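Werkivero tabletop arm, after a season at Nanwood: a review from the people who work beside it
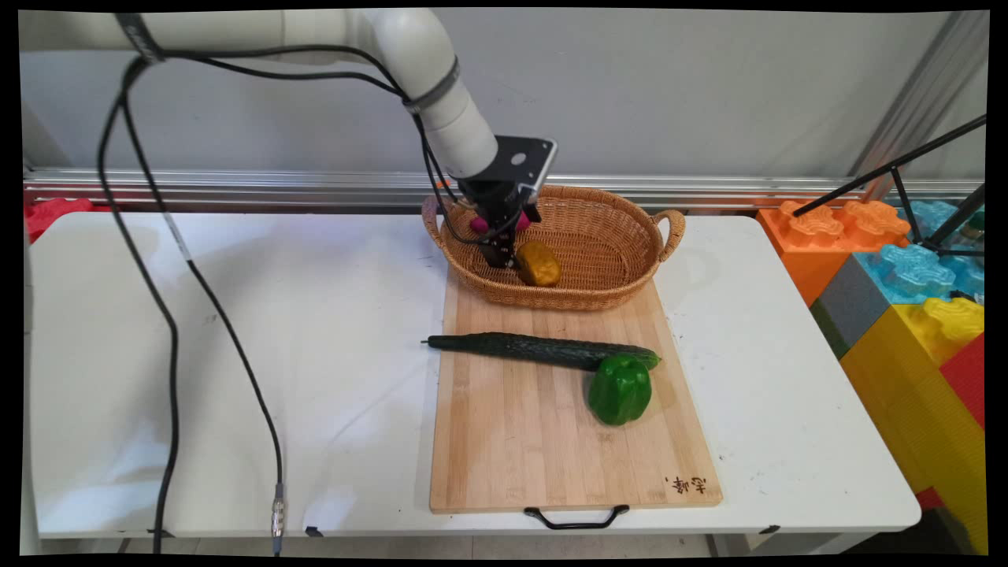
The arm at the basket, with the cucumber and the green pepper on the board.

I should say up front that I came to this with a soft spot for my own two hands. I have been sorting and packing produce, one way or another, for most of my working life, and when Nanwood announced that our small packing room would be getting a Werkivero arm for the mixed baskets, I went home and complained about it all through supper. So please read what follows as coming from someone who needed some winning over and who has been, mostly, won over.

We're a little outfit. There are six of us in the room, and what we send out are mixed vegetable baskets for offices and for families who like their week's vegetables in one go. The job for the arm is picking things up and putting them down, in and out of a basket, one at a time. That sounds like nothing until you have done it from seven in the morning with a sore wrist, which I have, for years, and which I was doing right up to September.

Setup first. The arm works over a plain white folding table, the kind you'd put out for a church supper, and I was glad we could keep using ordinary things with it: a wicker basket with handles, a bamboo cutting board with a black handle on the front. I had imagined the whole room being torn out and replaced with steel. Getting it settled took longer than we were promised, though. We lost most of two mornings to deciding where the basket should sit, and the written guide is thin on this. Start with the basket at the far end of the board and save yourself the trouble.

The gripper is a simple two-sided affair that closes on whatever is between the fingers. It's very good with potatoes. Bell peppers are fine too, provided they are lying sensibly. Cucumbers are where I still shake my head a bit, as it wants to take them across the middle, and if the cucumber is a long one it swings on the way over and everybody in the room holds their breath. Leafy things we don't give it at all. We do those by hand, and I rather like having something left that is ours.

Now, speed. It is slower than I am! I mention this because the younger ones all assumed otherwise. On our best day with it we sent out 27 baskets that the arm had handled from start to finish, and any two of us could beat that before lunch. But it doesn't get tired at three in the afternoon, and I do, and by the end of a long week the difference starts to come out in its favor.

What has changed for us is harder to put in a review, but I think it's what most people reading will want to know. We have kept all six jobs, which was the first thing any of us asked. The work itself has shifted around. I spend a good part of the day now looking vegetables over before they go on the board, feeling for soft spots, turning the peppers, and I've caught more bad ones this fall than I ever did when I was hurrying. My wrist is better. On the other side of the ledger, the room is quieter than it was — we used to stand shoulder to shoulder and talk all morning, and now one of us is usually off minding the arm, and I miss the talk. We've started taking our coffee together at ten to make up for it.

A few complaints for Werkivero, if they're reading. The cables are a nuisance. They come down along the arm and one long one trails over the tabletop and off the front, and I've caught my apron on it more than once. The error messages are numbers and nothing else, so we have 1431 taped to the wall with "move the basket back" written next to it. And please, a larger stop button.

We also had a Bradberg unit on trial before this one. It was quicker, but it bruised the tomatoes and I wasn't sorry to see it go.

Would I recommend it? For a small room with mixed goods and patient people, yes, I would. Bring your packers in on it early, let them choose where the table goes, and keep the coffee break.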